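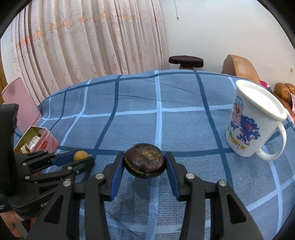
Chestnut just off the cloth, pink tin and white mug behind.

Jan 9, 2018. Small objects, blue plaid cloth.

Put the plaid cloth back on after trying the plain gray one. The dark chestnut shows up much better against the light squares, and the shadow under it is easy to see. The cloth still creases toward the far side. Iron it, or pull it tighter and clip it underneath.

The chestnut is from the Skindcombe bag, 900 g when we bought it. Sorted the bag this morning and kept 11 that are round enough and free of holes. The rest went in the kitchen bowl for anyone who wants them. The good ones are glossy all over except for the tan patch, which is rough and cracked. The shiny side slides on the fingertips, the patch doesn't. Always note which way up the nut was at the start.

Yellow sponge ball: keep using it as the soft object. It picks up lint from the cloth, so wipe it down between sets.

The pink tin stays open with the lid back and the white packets standing upright. Pack it fairly full, otherwise they lean over and the next person has to straighten them. The tin is the old Pretska one and the paint is getting faded, so please don't scrub it.

White mug on the right side of the cloth. Handle to the right as before — left-handed sets come later, in the Jirnura list.

Did 14 sets before lunch. List says 66 for this cloth, so the rest carry over. Next: swap the chestnut for a walnut if the shop has any, and find a second tin about the same size. Su layout not started. Leave the chair where it is.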